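Thread: what went wrong on our disassembly cell this month, and what we changed. 1/16
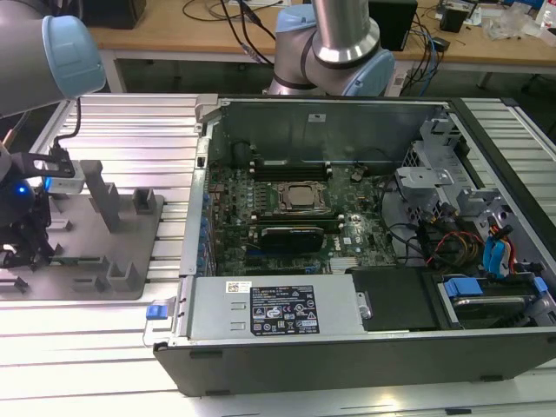 2/16
Some background first. We are a small workshop, Zuter, and we take old office computers apart for parts. Two arms work on one table. The case lies on its side with the panel already off, and the program goes through it in a fixed order. Memory, then cards, then drives, and the power supply at the end.

3/16
The fault came during the power supply step. The left arm should take hold, pull, wait, and then lift. It pulled, it waited, and it lifted. The supply was still latched. So for a moment the arm was trying to lift the whole computer by one part.

4/16
The force limit should stop this. It did stop it, but late. The log from the arm shows 448 ms between the first reading over the limit and the full stop. In the risk sheet we had written a much smaller value, and I am the one who wrote it.

5/16
No one was hurt. One case was bent at the back wall and one gripper finger was cracked. I say this early, so that people don't read to post 12 with worry.

6/16
Why was it late? My first idea was the filter. Force readings are noisy when the fingers touch sheet metal, so in spring we made the filter stronger. It removed the noise and it also removed a part of our reaction time. We all agreed to it and no person measured the delay afterwards.

7/16
The filter explained more than half of the delay. For the rest I needed almost two weeks. I will be short about the wrong roads: I changed a cable, I changed it back, and I blamed a firmware version which was completely innocent.

8/16
The rest was in Vamarance, the small program which shares messages between the two arms. If the second arm is in the middle of a tool change, stop messages wait in the same queue as the ordinary ones. A stop message should never wait behind a "tool is seated, thank you".

9/16
I want to be exact here. The emergency button does not go through Vamarance. It is wired on its own and it worked each time we tested it. The slow path was only the automatic stop, the one from the force limit.

10/16
But in daily work the automatic stop is the one you depend on. A person at the button needs to see the problem, understand it, and move a hand. I would not like to bet on my own speed at four in the afternoon.

11/16
I then read the logs of all old runs. There were 1755 of them. In 766 the force went over the limit for a short time and came back without any stop. The machine had been telling us for months, and we had the warning set to "info", so it was never on the screen.

12/16
Changes, part one. Stop messages now have their own channel. The filter is back to the weak setting, and we accept more false stops. It is annoying. Yesterday I restarted the same job so many times that I took a chair to the panel.

13/16
Changes, part two. After the pull, the arm now makes a small test movement with low force. If the part doesn't move with it, the arm lets go and asks for a person. This adds nearly 16 seconds to each computer. My colleagues complained for one day and then forgot it.

14/16
Changes, part three. We wrote one page with the title "Ševčík rules", after the street where the workshop is. First rule: after any change to a filter, measure the stop time again and write the number on the page. The page hangs at the panel, on paper. A file in a folder did not help us before.

15/16
Still open: the latch itself. On some cases it springs back if the pull is slow. I have tried a faster pull and a second pull, and I don't like the results of either one. The people at Pastano have a similar cell and they leave this step to a human. Maybe they are right — I would like to try a bit more before I give up.

16/16
If you run two arms over one message queue, please look at what your stop command does during a tool change. You need one test and a log with good time stamps. Questions are welcome, I answer slowly in the evenings.

Added July 30, 2021: several of you asked if the bent case was saved. No. The drives and the memory from it were good and went into stock, the sheet metal went to scrap. The cracked finger is on my desk.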